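In praise of the kitchen table, scratches and all

I have been thinking about tables since October, when my aunt moved out of the flat in Mendoza Road and offered her furniture to anyone in the family with a van. People wanted the lamps. People wanted the big mirror. I wanted the table, and I got it, and I'm still delighted every morning when I come down at half past six and put my cup on it!

It's a plain thing, bought for 36 pounds from a shop called Stokness that closed years ago. It has a burn near one end and a row of dents where my cousin Nayeli Ventura learnt to use a hammer. I think those marks are the best part of it, and I'd like to make the case for leaving them alone.

We are far too frightened of wear. We buy a nice piece of wood and then cover it with a cloth, and put a mat on the cloth, and shout at the children if they get a felt pen out. Homework, mending, pastry, jigsaws, bike parts, long letters to the council: a table is the one bit of furniture that can take the lot, and we treat it like a museum loan. 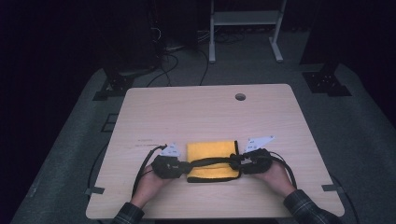 Should you ever sand a table back to bare wood?

Only when the surface stops you using it, for instance if it snags your sleeves or stays sticky however often you wipe it. A pale patch or an old scratch is no reason to get the sander out.

I put all this to Yolotzin Cuevas, who has mended furniture in Claltodel for as long as I've known her, and she was much firmer than I am. Most of the tables brought to her need a loose leg glued and nothing more. The owners ask for a new finish as well, and she tries to talk them out of it (she loses money this way and seems quite cheerful about it). Her own table is almost 100 years old. There are initials cut into it from a family she never met, and she showed me them with such pride that you'd have thought they were her grandparents.

I love that. A wall gets repainted, a carpet gets pulled up, but a table goes from house to house with its whole past on show, and you can run your thumb over it while you wait for the kettle.
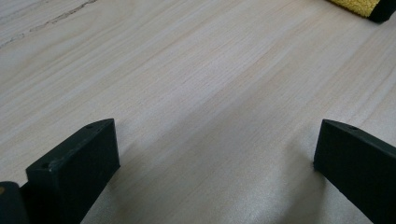

There is a fair argument on the other side, and my brother makes it at length. He bought his dining table in 2000, a big glossy one from Olar, and it still looks as it did in the showroom. He wipes it down each night and it gives him real pleasure to see the light on it. Fine! I wouldn't take that away from him. But I've eaten there for years and I couldn't tell you one story about that table, and when there are 13 of us at Christmas we end up in the kitchen anyway, squashed round the old one with the wobble, passing potatoes over each other's heads.

So use the thing. Roll dough straight on it. Let somebody small do their painting there with no newspaper down, and if a bit of blue stays in the grain, leave it. My aunt came round last week and went straight to the burn mark with her finger. It was from a pan of jam, she said, and then we had the whole story of the jam.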